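Zullby Slim Cordless Screwdriver

Home > Bench tools > Screwdrivers and bits > Zullby Slim

£139, delivery included
In stock at Grendora

We have sold a good many screwdrivers over the years, and if you have ever rung us on a Friday afternoon to ask which one to buy, you will very likely have been told to think about the Zullby Slim. It is the long, thin, straight one. There is no pistol grip and no great lump of battery hanging off the bottom, just a long black handle with the battery tucked inside it and the bit coming out of the far end, so that it sits in the hand much as an ordinary screwdriver does. People who have used a hand screwdriver all their lives tend to take to it in a minute or two. People who have only ever used a big drill sometimes need an afternoon, and then they usually come round as well.

It is meant for small work on a bench or table: hinges, catches, little brass screws, battery covers, the backs of clocks and radios, model making, toy mending and all the fiddly jobs where a full-sized drill would chew up the screw head before you had let go of the trigger. It will not put up a shelf, and we would rather tell you so now than have you post it back to us. If you need to drive long screws into a wall, please look at our drill drivers, or give us a ring and we'll talk it over.

What comes with it

The screwdriver itself, with the battery fitted
A roll of 24 bits, in slotted, cross-head, hex and star shapes
A charging lead (the plug is not included, as most households have a drawerful)
A cloth pouch with a drawstring
A printed booklet with rather small type - there is a larger version we can send you, so do ask

The bits are ordinary quarter-inch hex, so anything you already own in that size will fit. They are held by a magnet, which is strong enough to keep a small steel screw on the end of the bit while you find the hole. Brass screws won't stick, of course, and for those we still use a tiny dab of beeswax, just as Idun Backlund taught everybody who has ever worked in our repair room.

Using it

There are two buttons on the handle, one for in and one for out, and a ring near the front which sets how hard it will turn before it gives up and clicks. Please start on the lowest setting! Soft timber and thin plastic need hardly anything, and a screw that has gone in a shade too loosely can be finished by hand, with the motor off, by simply twisting the whole tool. The spindle locks itself when the motor stops, so you can do this without pressing anything. We think it's the nicest thing about the Slim, and it's how we finish nearly every screw ourselves.

A full charge drives up to 300 small screws in softwood. Charging from flat takes an hour and a half, and a small light on the end cap goes from red to green when it's done. You can leave it on the lead overnight without doing it any harm.

If you are fixing into something that hasn't been drilled before, make a pilot hole first. We know it's dull, and we know everyone skips it, but little screws do shear off, and getting a broken one out again is a miserable way to spend an evening. Our pin vice set is on the hand drills page.

Questions we are often asked

Can it be used left-handed?
Yes, it is the same all the way round apart from the buttons, and those can be reached by either thumb.

Can the battery be changed?
It can, though not by you, I'm afraid. Send it to the repair room and we will fit a new one for £24, with return postage on top.

Will it fit the Kovilance bench stand?
The older stand, yes. The newer one has a narrower collar and you will need the adaptor ring, which we keep behind the counter and don't list separately. Add a note to your order and we'll pop one in.

Is it noisy?
It hums. You could use it in the same room as somebody watching the television, so long as they were fond of you.

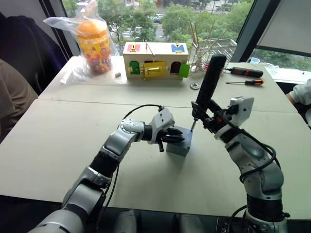
Page last changed: June (holding small work, spares)

Holding small work

Most slipped screws come from the piece moving, so it's well worth giving some thought to what your other hand is doing. With a small block on the table, bring your holding hand in from one side, with the fingers curled down round it, and let the screwdriver come to the top from the other side. The two then meet at the block without getting in each other's way, and your fingers are not underneath the bit if it should skid. The long handle does mean you need a bit of elbow room, so clear more of the table than you think you'll want.

Once the tip has found its place, bring the handle round until the bit is in line with the screw before you press the button. A slanted bit only touches part of the head, and on soft brass you'll see the damage straight away.

A plain, pale table is a great help too. We are very fond of light grey tops for this sort of work, as a dropped screw shows up on them nicely, and two tables pushed together will give you somewhere at the back to stand the next job. Do mind the seam between them, though - small washers find it every time. For anything too little or too awkward to hold safely, use the Tsegaye hobby vice, which has soft jaws and clamps to any table edge.

Practice is best done on an offcut. After that, a wooden toy lock box with its small doors and latches is a lovely thing to look after with a tool like this one, and the fixings on such toys do want checking now and then if children are at them every day.

Spares

Roll of 24 bits, complete: £18
Single bits, any shape: £1.20 each
Charging lead: £6
Cloth pouch: £4
End cap with light: £7, fitted by us only

Guarantee and returns

The Slim is guaranteed for two years from the day you receive it, battery and all. If it stops working in that time, send it back in any sturdy box with a note of your name and order number, and Bernardo Mota in the repair room will mend it or send you another. You may also return it within 30 days if you simply don't get on with it. We don't mind if it has been used, but please put the bits back in the roll, in any order you like.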